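4. Setting up the Zudeck under-counter dishwasher for first use

Read all of section 4 before you switch on. Water and drain hoses must be fitted already (section 3). If they arent, go back.

You will need: jug, salt, rinse aid, the test strip from the door pocket, crockery for one full load.
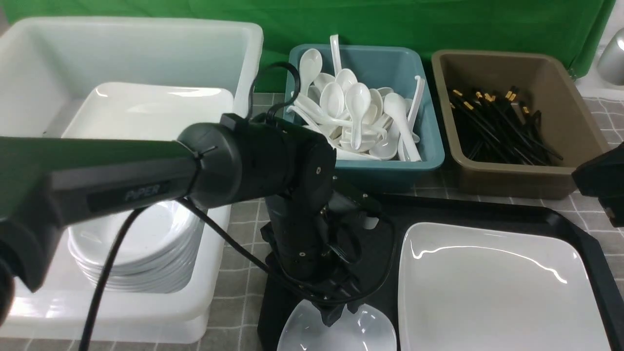
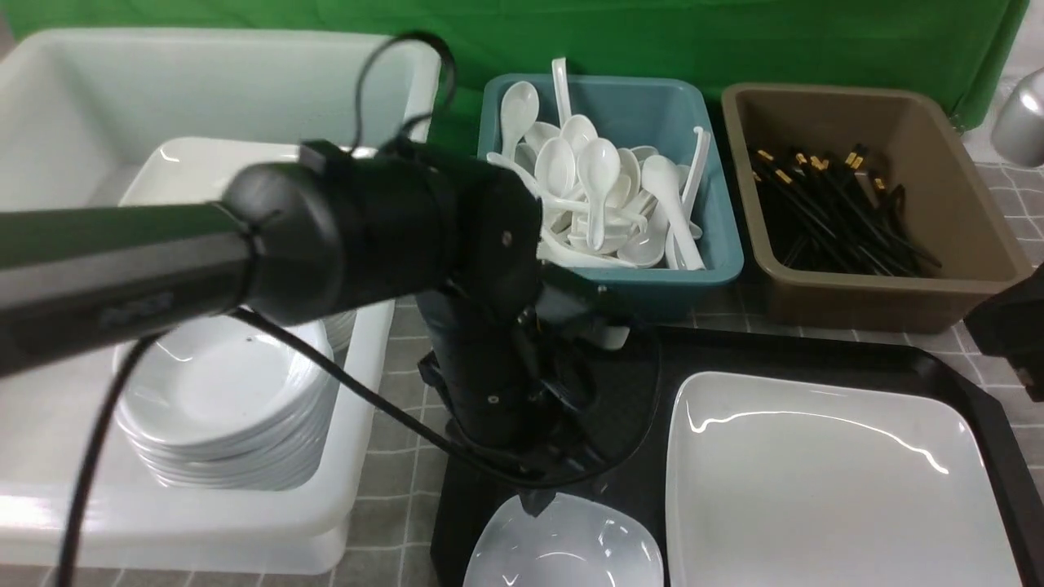
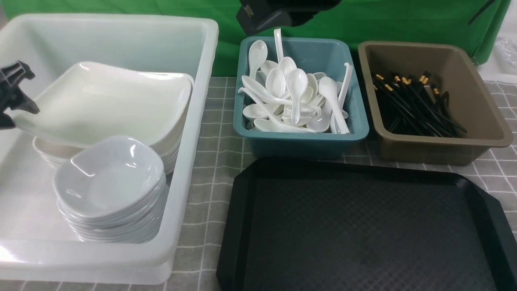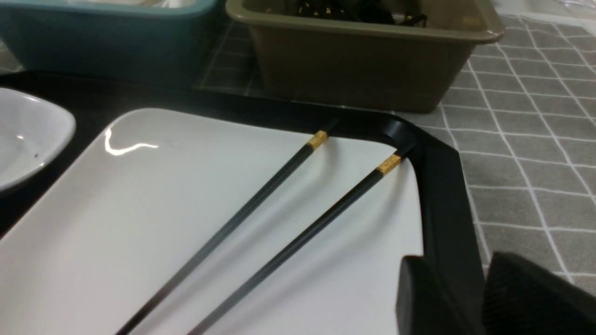 4.1 Sorting before loading

Scrape, don't rinse. The Zudeck senses how dirty the water is and picks its own wash time, so pre-rinsed crockery gets a short wash and comes out dull. Sort by shape first, on the worktop, then load. Round plates piled together as in the second picture go in the lower rack, one per slot – never leave them stacked. Small squarish bowls like the ones nested in the third go up top, face down, tilted. Anything long and thin, chopsticks for instance, lies flat in the cutlery tray. Not upright in the basket, they drop through and jam the spray arm.

4.2 Water hardness

1. Dip the test strip in cold tap water. Count to 2, take out, shake.
2. Wait, then match the colour to the chart inside the door.
3. Hold Start and Eco together for 5 seconds. Display shows H and a number.
4. Press Eco until the number matches the chart.
5. Press Start to save.

Note: Drundden models sold before August have no H display. Use the dial behind the kick plate instead, same numbers.

4.3 Salt

1. Take out lower rack. Unscrew the salt cap.
2. First time only – fill the salt tank with water.
3. Add salt through the funnel until full. Some water will spill over, this is normal.
4. Wipe the thread, cap back on, tight.
5. Run Rinse straight away, machine empty.

CAUTION: dishwasher salt only. Table salt blocks the softener. Detergent in the salt tank will wreck it and the guarantee does not cover that.

4.4 Rinse aid

1. Open the flap next to the detergent drawer.
2. Fill to the MAX line, no further.
3. Wipe up any spills or you will get foam.
4. Close flap till it clicks.

Streaks on glasses? Turn down by one. Water spots? Turn up by one. Leave it a few washes before changing agian.

4.5 First wash

1. Load as 4.1. Spin both spray arms by hand, nothing should catch.
2. One tablet in the drawer. Igwe or Pliltlow tablets both fit, larger ones may stick.
3. Choose Intensive. Shut the door, press Start.
4. When it beeps, leave the door closed for 10 minutes. Steam is hot.
5. Empty lower rack first, then upper.

WARNING: never open the door mid-wash without pressing Pause. Wait for the arms to stop.

Error E2 on first wash means no water. Check the tap is open and the hose isn't kinked – then press Start again. Other codes, section 7.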